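Stisine Gripper Comparison, Station 2
Pre-Run Inspection Checklist with Comments

Unit under test: parallel-jaw gripper, two fingers, wrist mounted
Reference unit: Dronine gripper, previous trial
Cycles logged before this inspection: 3,445
Revision: April

1. Mounting
Wrist bolts tightened and marked: Pass
Bracket secure, no play by hand: Pass
Comment: Bracket bolts were re-marked after the arm was moved from Station 1.

2. Cables and connectors
Connectors fully seated: Pass
Cable slack through full wrist rotation: Pass with comment
Comment: The loop at the side of the wrist clears the bin rims at the standard approach height. Below that height the operator shall reduce speed and watch the loop. Urkgate has been asked for a shorter cable set.

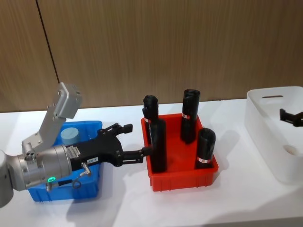

3. Finger contact and alignment
Finger pads intact: Pass
Pads meet squarely when closed: Pass
Approach to bin corners: Conditional
Comment: Corner picks remain the most demanding part of the trial and shall be checked before every session. With the rolls standing on end in the red bin, the lower finger can reach the roll at the front left corner while the upper finger is still angled up and away. The operator shall confirm that both fingers are clear of the bin wall before giving the close command. The Dronine unit was checked at the same corner under the same rule.

4. Emergency stop and speed limits
Stop button tested from both operator positions: Pass
Controller speed limit set to 140 mm per second: Pass
Restart requires manual reset: Pass

5. Service interval
Finger joints inspected every 800 cycles: Overdue
Comment: The last joint inspection was recorded at 1,860 cycles. Joints must be inspected and the result entered in the Ismail log before the next run.

Overall result: Hold. Release for testing once item 5 is closed and item 3 has been checked again at reduced speed.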